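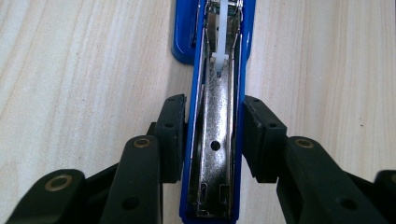 4. Refilling the Desk Stapler

The leaflet that comes with most staplers says refilling takes five seconds. Allow longer the first time, and don't trust any instruction that begins with "simply."

4.1 Work on a flat table with decent light. A lap or a filing cabinet drawer will do until you drop the strip, and then it won't.

4.2 Open the stapler all the way so the metal channel faces up. If it stops partway, close it and try again. Do not lever it with scissors. Yiran Song at the Trernthorpe office tells me scissors work fine, but I have seen the scissors.

4.3 Move the pusher back and hold it there. It is on a spring and comes forward faster than you expect.

CAUTION: Keep fingertips out of the channel while the pusher is back.

4.4 Look along the channel for bent or loose staples. Tip them out onto the table. If one is wedged, lift it with the end of a straightened paper clip. Blowing into the channel is popular and, as far as I can tell, useless.

4.5 Lay one full strip in the channel, points down. The strip should drop in under its own weight. If you have to press, it is the wrong size or something is still in there.

NOTE: The supply catalog claims that any box marked "standard" fits. We had two Gakano boxes marked that way and only one did. Test a single strip before you order a case of 4000.

4.6 Let the pusher forward gently until it rests against the strip.

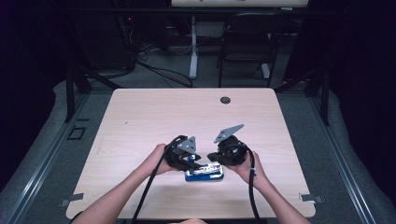
4.7 Steady the base with one hand and close the top with the other. It should shut with a click and very little effort. Slamming it is a good way to bend the first staple — and then you are back at 4.4.

4.8 Test on 6 sheets of scrap paper. Both legs of the staple should fold flat. One bad staple means nothing; throw it away and try again. Three in a row means a jam.

4.9 If it still jams, take the strip out and repeat from 4.2 with a fresh one. Oil is often recommended at this point. I have yet to see it fix anything, and it leaves spots on the paper.

CAUTION: Never test an open stapler by pressing down on the channel.

Staplers that fail 4.8 after a second refill go in the tray marked for Katalin Hegedűs, who collects it on Tuesday. Write down what you tried. "Broken" is not enough.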